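3.2 Collecting the Appliance Demonstrations

The appliance portion of the Kasstead set was gathered by teleoperation, one operator at a time, with a wrist camera as the main source of images. We had planned to use a scripted policy for the easy tasks and save the humans for the hard ones. The scripted policy disagreed with us about which tasks were easy, and after a Saturday spent resetting it by hand we gave the whole job to people.

The final set holds 2703 demonstrations from 4 operators. Each operator worked in blocks of 30, followed by a break that we described in the protocol as mandatory and that the operators described as too short. A demonstration begins when the arm leaves its rest pose and ends when the operator presses the pedal. Anything recorded after the pedal is thrown out, including a good deal of commentary.

White appliances were a deliberate choice. Our earlier policy, trained on the Sovstead kitchen objects, had learned to find things largely by color, a strategy that serves very well until the target and everything near it are the same color. Figure 3 gives a typical wrist view from the new set. The fingertips converge on a round recess in the front of the casing, next to a dial, and the casing and the wall behind it are both close to white. What remains to steer by is mostly shading: the rim of the recess, the rounded corner, the shadow on the wall.
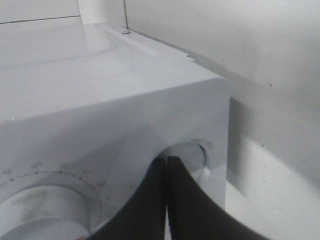

Figure 3. Wrist camera view at a round recess beside the control dial.

Amândio Teixeira objected, on reading a draft of this section, that shading is a property of the lamp as much as of the object, and that a policy which steers by shadows has merely swapped one bad habit for a more refined one. He suggested moving the lamps between blocks and keeping a record of where they stood. We did the first from the next block onward and the second with less discipline than we would like. Lamp position is therefore given as a coarse label (left, right, overhead) and is missing for the earliest blocks.

Operators saw only the wrist view and a side view on a monitor, the same two streams the policy receives. Early on, we let them look directly at the arm. Their demonstrations were fast, smooth and nearly useless for training, as they relied on a pair of eyes the policy does not have. With the direct view blocked, operators slowed down, paused before contact, and often backed off to try again. We kept the pauses and the second tries. An annotator working from the Rukska guidelines would have trimmed both, and in a pilot we did so; the resulting policy approached every target with great confidence and had no idea what to do when it missed.

Failed attempts were kept in a separate split and marked with the operator's own one-line reason. These reasons were meant to be drawn from a fixed list. The list had an entry for "other," which became the most popular failure in the study. We later sorted the free-text notes by hand using the Taşdemir contact categories, leaving out the notes that assigned blame to the gripper without further detail.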